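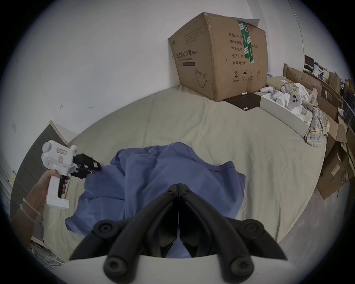 Minttu Kallio wrote to us that she had bought two fitted sheets in her life that were sold as "wrinkle free" and would not believe a third. Fair enough. We don't sell this one as wrinkle free, and I'd be wary of any shop that does.

Drostamen Fitted Sheet
Sold by Pesadville Bedding
Page updated October 26, 2018

The Drostamen is a plain fitted sheet in one weight and a handful of quiet colors. The maker's leaflet calls it "a new way to sleep." It is a sheet. It goes over the mattress and, if you bought the right size, it stays there.

What the leaflet says, and what we think of it

"Smooth finish." Compared with what? Ours creases when you sit on it, fold shirts on it or dump the clean wash in the middle of it. If creases bother you, you will need an iron.

"True color in any light." I would not promise this about any pale green. Look at it by the window and again under your bedroom lamp before you throw away the bag, as we only take back sheets in the original bag.

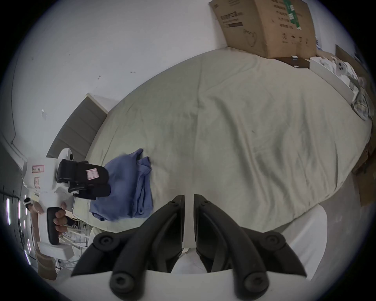
Size and care

Fits mattresses 40 cm deep or less. Measure yours with the topper on. Most of the returns we see come from people who measured without it.

Wash at 60 if you must. The leaflet says it will come to no harm, but Veikko Valtonen in our returns room washes his at 40 and I trust his sheet more than the leaflet. Tumble drying is allowed. Take it out while it still feels slightly damp and pull the corners square by hand.

Price: 175 for a pack of 2. We think that's steep. The single sheet comes back in March, and if you only need one, wait.

Using the bed as a folding table

Plenty of people do, and customers ask if it's bad for the sheet. It isn't, unless you drag a zipper across it. A shirt lies flatter on a fitted sheet than on a quilt, and you can get at both lower corners without walking anywhere. 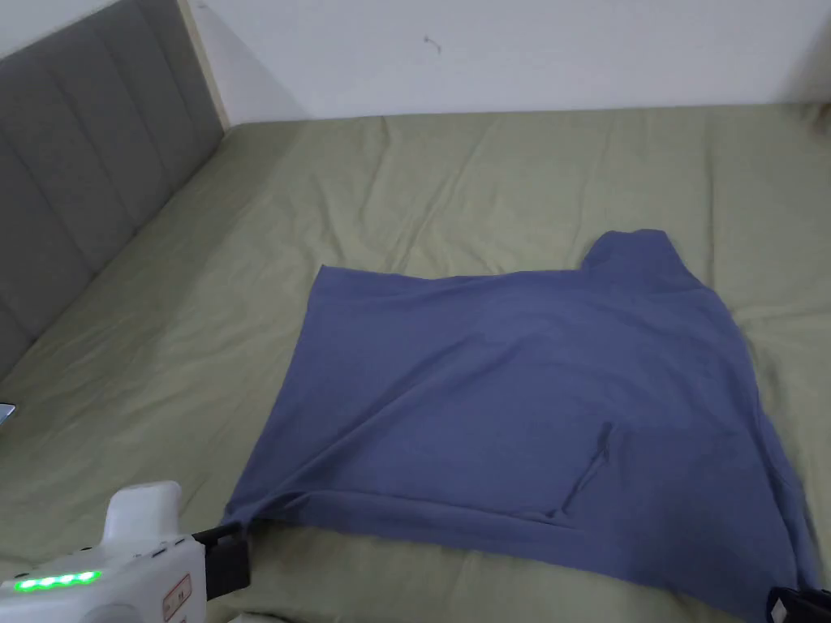 Smooth out the body before you bring the sleeves in, or you'll fold the creases into the shirt and blame the sheet. Hiltier makes a folding board for this job and we used to stock it. I never saw that it did anything a flat bed and a bit of patience didn't do.

Not included: pillowcases, whatever the label on the older packs says.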